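How Do You Pick a Hand for a Robot?

A robot guide for readers who still have homework

You were born with two hands and never had to choose them. Nobody laid out a tray and asked if you would like the ones with thumbs. Robots have it harder. A robot arm arrives with nothing on the end of it, just a flat metal plate with screw holes, and a person has to decide what gets bolted there.

The thing that gets bolted there is called a gripper. Some look like hands. Most look like kitchen tools that had an argument.

At the Dradwood workshop, people spend their days trying out grippers, and also the arms that carry them, the cameras that look for things, and the controllers that tell everybody what to do. It sounds like playing with toys. There are more forms to fill in.

Meet the grippers

The Prurnum is a pincher. It has two flat fingers that slide together, like a crab who went to business school. It is strong and simple, and it will pick up a block of wood all day without complaining. Hand it a ripe peach and you will need a towel.

The Grajales is a sucker. That is not an insult. It has a soft rubber cup, and a pump pulls the air out from under the cup so that it sticks. It loves anything flat and smooth: glass, tiles, the lid of your lunchbox. It can't do much with a sponge, which is full of holes, or with a teddy bear, which is full of fluff. Air sneaks in through the gaps and the bear stays where it is, looking pleased.

The Itow is the squashy one. It has three bendy fingers that puff up and curl when air is pumped in. It can hold an egg. It can hold a peach. It can't hold a hammer for long, and it droops while it tries.

So which is best? You can probably see the trouble already. Best at what?

The fair test

If you want to find out who runs fastest in your class, you don't let one person start at the school gate and another start in the parking lot. Everybody runs the same race. Testing grippers works the same way. Each one gets the same objects, in the same places, on the same arm, moving at the same speed.

Then you do it again. And again. One lucky grab tells you very little, as anyone who has used a claw machine at a fair already knows. In February the workshop ran 3,626 grabs, one after another, and wrote down every single one. The Prurnum, the Grajales and the Itow all took turns. Of those grabs, 2,571 were good, meaning the object went up, stayed up, and came down where it was supposed to.

You can work out for yourself how many were not good. (Go on. It's only subtraction.) In 356 of the bad ones, the gripper closed perfectly on thin air. Its fingers worked, its pump worked, and the object was sitting a little to one side the whole time.

That is a funny kind of mistake. You can't blame the hand for it. The hand went exactly where it was told to go. You have to ask who did the telling.

Blame the eyes

A robot finds things with a camera. The camera takes a picture, and a computer called the controller hunts through the picture for edges, colors and shapes. When it thinks it has found the thing, it works out where that thing is and sends the arm there.

This goes nicely indoors, where the lights stay on and the ceiling doesn't leak. Outdoors is ruder. 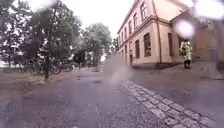

Cameras get tested in bad weather on purpose, and a robot that works outside has to manage with whatever its camera gives it. Your own eyes come with wipers. They are called eyelids, and you use them all day without being thanked. A camera has a piece of glass, and water on the glass bends the light. Look for the place where the cobblestones meet the asphalt and you will find a long pale smear lying right over it. You can guess what happens under there, because you have met edges before and you know they usually keep going. The controller has to be taught to guess like that, and until it is, it may decide that the edge has stopped. Then there are the two dark patches on the path. Are they puddles? Holes? Two very flat cats? A robot needs a good answer before it rolls over them.

Some things are easier. A yellow jacket with shiny bands is made to be noticed, and a camera tends to like it as much as a driver does. Dark bicycles under a dark tree are a much tougher job. Try it yourself: find both of them, then squint and see if you still can.

Who's in charge here?

The last part to test is the controller. Two controllers can be given the very same camera picture and behave quite differently. One says "Close enough!" and sends the arm off at once. The other takes a second look, then a third, and by the time it has made up its mind you could have eaten the peach.

The hasty one is quicker and misses more. The fussy one misses less and makes people sigh. Which you want depends on the job. For sorting bottle caps, hasty is fine. For carrying somebody's birthday cake, get the fussy one.

Try it at home

You will need kitchen tongs, an oven mitt, a spoon, and a few things to pick up. A grape, a sock, a coin and a playing card make a good set. Ask before you borrow the tongs.

Pick up each thing ten times with the tongs, then ten times with your hand in the mitt, then ten times with the spoon. Make a chart and put a mark for every good grab. Drops count as drops, even if you were being distracted by your brother.

Now put on a pair of old sunglasses, smear a little water on the lenses, and do the whole lot again. Sit down for this part.

Compare your two charts. Which tool was best with the coin? Did the same tool win with the sock? Did you miss more with wet lenses, and which thing was hardest to find?

Eat the grape last. Wash it first, it has been on the floor.

Words to know

Gripper: the part on the end of a robot arm that holds things.

Controller: the computer that decides where the arm goes and when.

Fair test: a test where you change one thing and keep the rest the same.

Page last updated 21 August 2021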